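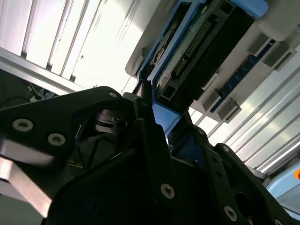
Gripper finger against the blue frame of the device, workshop ceiling behind.

Progress report, January
To: Jytte Toft
From: Boglárka Szabó

Spending to date is 2154, with 299 left in the parts line. I would not release the second instalment yet.

The arm runs and the black plates are all screwed up. My doubts are about the handling. Lumturie logged 112 attempts at picking up a unit and setting it down on the bench, and her notes call the job "nearly there". I don't read them that way. Too many of the good runs began with someone nudging the unit straight first, and those should be struck out before we quote any rate to you.

The fingers are bare and the pins are exposed. I have asked for pads twice. Toleck quoted for a set and Elínborg thinks she can cut them herself – I'd like to see one before we believe it.

The cables on the arm also want tying back properly.

Next month: pads fitted, cables clipped, the log run again with no hands near the bench. Please hold the 299 until then. Þórarinn disagrees and will write to you separately.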